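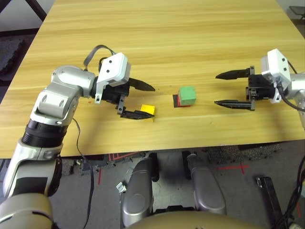 Print this post | E-mail this post

We moved to Drivstead in November, which everyone told us was a silly month to move anywhere, and I suppose they were right (the couch sat under a tarp in the driveway for most of an afternoon!). But I wanted to write a little about the bread, because the bread is what finally made me feel at home.

My grandmother baked every week of her life and never wrote down a single recipe. All I had was an index card in my mother's handwriting that said "484 grams flour, water till it looks right, patience," and let me tell you, I have ruined a lot of flour on the strength of that card. The first loaf in the new kitchen came out flat as a dinner plate. The second one was better on top and raw in the middle, and we ate the edges with butter and called it supper.

Then I found the little mill store on Amundsen, the one with the green door and the bell that sticks, and the woman at the counter asked how warm my kitchen was. I had no idea. I went home and checked, and it was 69 degrees by the stove and a good deal colder over by the window, right where I had been leaving my dough every night like a fool. 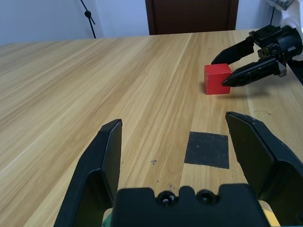

Pale wood, with the grain running all one way on a slant.

So the bowl lives on top of the refrigerator now, with a dish towel over it, and I give it 5 hours before I so much as peek. I also quit kneading so hard. I'd always thought you were supposed to fight with it, but a few gentle folds and a rest seem to suit this dough just fine, and they suit my shoulders too.

Last time I made two loaves and walked one over to the neighbors, still in its towel, and came home with a jar of plum jam and an invitation to the Plirnico potluck. I'm told there will be 100 people there, so I may need a bigger bowl. If any of you have a good way to keep a crust crisp overnight, please write and tell me, as mine goes soft by breakfast.

E-mail this post | Print this post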